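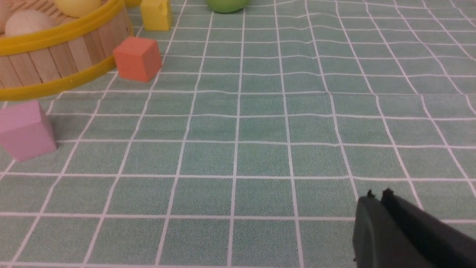 Jerby adds table sets to its play line

Jerby will start selling its first table play sets in August, built on a pale green cloth printed with a white grid and a round wooden basket with yellow bands. Foam cubes in pink, yellow and salmon orange come with every set, along with play food to sort into the basket.

The sets were designed by Eun-seong Yeo at the company's Bragança workshop, for families and preschools that have a table to spare but no playroom.

"A cloth goes down in a minute and the table turns into a game," said Yeo. "Children put things in squares, then in the basket, then all over the floor – we planned for that too."

The set comes in two sizes. Both fold into a cotton bag, and the basket can be bought alone.
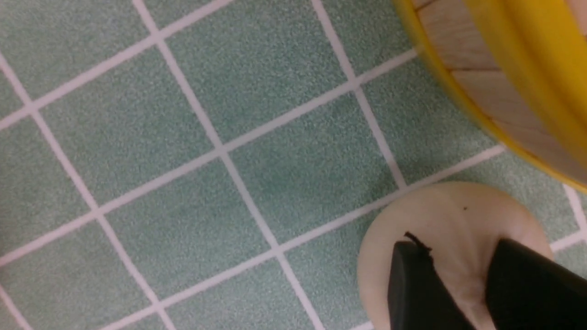
Where to buy

Itodano will carry the sets in 50 stores, with online orders through Stestar. Delivery takes three days. Preschools ordering two or more sets can ask for a trade price.

Press contact: Kourosh Shojaei, Jerby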